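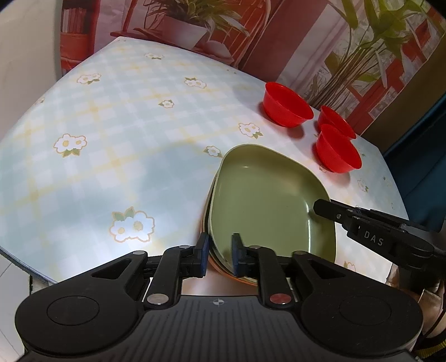
**Unit 4: Clearing and Resetting the Table**
Handout, Hovland dining service course. Instructor: Roald Lunde

Last unit covered laying the cloth. We start now from a table where the meal is over and the dishes have been gathered.

## Stacking

- Scrape first, at the side station. Food left between plates makes a stack lean.
- Sort by shape, then by size. Rounded square plates don't sit well on round ones.
- Colors can be mixed in a stack. An olive-green plate may go on top of orange or tan ones if the shapes match.
- Bring the stack to the near edge of the table before lifting.
- Keep bowls in their own stack. Do not set them on the plates.

## Weight

A Fanis dinner plate weighs 800 g and the side plate 300 g. Work out the weight of a stack before deciding how high to go. New students should carry four dinner plates at most.

## The cloth

Patterned cloths, such as a pale blue plaid with flowers, hide small stains. Check them by hand as well as by eye. Lift dishes straight up. Dragging pulls the cloth and can mark it.

## For next time

Read pages 106 to 119 in the course book. Bendik Nyberg will take the practical session in room 19. Bring an apron and flat shoes.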